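The Blue Bin

I was supposed to be gone from Adeck Street by noon on Wednesday, and at ten past nine I was sitting on the kitchen floor eating dry cereal out of a measuring cup. The bowls were packed. The bowls had been packed for days, which tells you how good I am at deciding what a person needs last.

My aunt left me the apartment in June, and by "left" I mean she moved to the coast with a man called Geagea who repairs accordions, and told me over the phone I could have whatever I wanted and please get rid of the rest. Forty-six years of stuff! She never threw out a jar. She had a drawer that was only lids, and another drawer for the things the lids didn't fit.

So I had a system. Boxes for me, bags for the thrift store, and a blue plastic bin for anything I couldn't make up my mind about. You can guess which one filled up first. I'd empty it, sort it, feel terrific about myself, and by lunch it would be full again with the exact same things. I must have put that stupid Triteo flashlight in there six times.

Bilal Boutros from downstairs came up to help, or to watch, I was never sure. He's known my aunt since before I was born and he still calls me "the little one," and I'm taller than he is.

"What's in the blue one?" he said.

"Maybes."

"Your aunt had a whole apartment of those."

He pulled up the step stool and sat on it with his knees around his ears – and then he didn't say anything for a while, just looked down into the bin like it was a well.

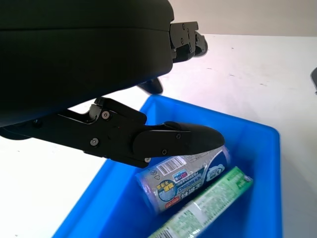 "Take that one out," he said finally.

"Which one?"

"The round one. The long one. Don't be difficult."

I took it out. I'd been moving it from place to place all week without opening it, because it was wrapped up tight and I figured it was candles, or crackers, or one of those drain things. Bilal held it up to his ear and shook it. Then he laughed so hard he had to put a hand on the stove.

"Zuvier biscuits," he said. "She hid these from your uncle in 1900-and-I-don't-know. The doctor told him no sugar. She hid them so well she had to ask me where they were, and I said, why would I know, and she didn't speak to me until Easter."

"They can't be that old."

"Open it."

I didn't want to open it. I want to be clear that I was thirty-four years old with a van coming, and I was scared of a biscuit. He got his thumbnail under the end and peeled, and it wasn't biscuits at all. It was money, rolled up small, with a rubber band that went to crumbs as soon as he touched it. On the outside bill was a strip of masking tape with my uncle's handwriting on it. It said, FOUND THEM. VERY GOOD. THANK YOU.

We laid the bills out on the counter. Sixty-nine dollars.

"That's what he thought they cost?" I said.

"He never bought a biscuit in his life," Bilal said. "How would he know?"

I called my aunt right then, with my mouth still full of cereal. I told her the whole thing, and there was a long quiet on the line with an accordion going in the background, the same four notes over and over.

"That rat," she said. And then, "Read it to me again."

I read it to her again. The van was early, naturally, and the driver was leaning on the buzzer, and Bilal had started wrapping the roll back up the way it was.

"So where does it go?" he said.

I put it back in the blue bin and carried the bin down to the van myself, flashlight and all.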